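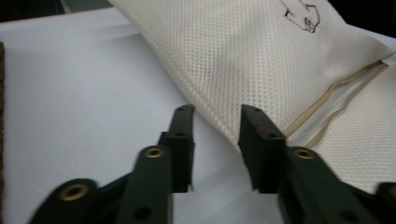 Ticket: Mesh laundry bags, zippers opening mid-wash
Queue: Building services / laundry room
Opened by: Malathi Kurian
Assigned to: Percy Carhuamaca
Status: Closed, with grumbling
Priority: Low (changed from Urgent by Percy)

Malathi Kurian, 8:40 am
Second bag this month has come out of the washer with its mouth open and its contents at large. The whole point of the bag is that the socks stay in it. I found mine distributed through somebody's bath towels, and one is still missing. Bags are the white mesh ones from the shelf, the Lekitz kind. Please advise, or please send socks.

Percy Carhuamaca, 9:15 am
Sorry about the socks. Can you tell me:
How full was the bag?
Which washer?
Was the zipper pull tucked under the little elastic loop at the end?

Malathi Kurian, 9:22 am
Full. Left-hand washer. There is a loop?

Percy Carhuamaca, 9:30 am
There is a loop. It's at the closed end of the zipper and it looks like a manufacturing mistake. Slide the pull all the way over and tuck it under the elastic. Without that the pull works its way back during the spin.

Amos Sorensen, 11:05 am
Adding myself to this one. I have used the loop faithfully since June and mine opened anyway. I would like it noted that I am a loop person.

Percy Carhuamaca, 11:20 am
Noted. Amos, what was in it?

Amos Sorensen, 11:24 am
A bath mat.

Percy Carhuamaca, 11:25 am
Amos.

Amos Sorensen, 11:31 am
It fit.

Percy Carhuamaca, 2:10 pm
Ran some tests over lunch, which is how I like to spend lunch. All on the left-hand washer, normal cycle, Grerneo liquid, same bag each time.

Test 1. Bag stuffed full of socks, loop not used. Zipper open at the end, socks everywhere. Matches Malathi's report.
Test 2. Bag stuffed full, loop used. Stayed shut, but the socks in the middle came out with dry patches. So technically a success, if you don't want them washed.
Test 3. Bag half full, loop used. Stayed shut. Socks clean, all accounted for.

I did not test a bath mat. The bath mat can go in by itself like an adult.

Eliécer Puma, 2:45 pm
Is it worth switching washers? I only use the right-hand one and have never had this.

Percy Carhuamaca, 3:05 pm
Tried it. Full bag, no loop, right-hand washer: opened just the same. I think you are simply a tidy person, Eliécer -- it happens.

Abelardo Alvarado, 3:40 pm
Possibly related: my bag stays zipped but has a hole in the seam you could put a thumb through. I have been turning that side up so things don't fall out. This has not worked.

Percy Carhuamaca, 3:52 pm
Gravity is on the other side of the drum about half the time, yes. Please retire that bag. A snag in the mesh itself can be closed with a few stitches of white thread, but a seam that has started to go will keep going. Also check for bra hooks and open zippers on whatever you're washing, as those are usually what starts it.

Percy Carhuamaca, 4:30 pm
Resolution, for anyone searching this later:
Fill the bag halfway and stop, even if one more shirt would fit.
Pull the zipper fully closed and tuck the pull under the elastic.
Heavy items go in loose. This includes mats.
Hang the bag up to dry with the zipper open. Balled up on top of the dryer does not count as hanging.
Torn seams go in the trash, and a new bag comes off the shelf. I've ordered 50, so there is no need to be sentimental.

Closing.

Malathi Kurian, 4:48 pm
Reopening. The sock is still missing.

Percy Carhuamaca, 4:55 pm
Checked the door gasket on the left-hand washer, down in the fold at the bottom. One gray sock, one hair tie, and a button. Sock is on the folding table. Closing again.

Malathi Kurian, 5:10 pm
That is not my sock.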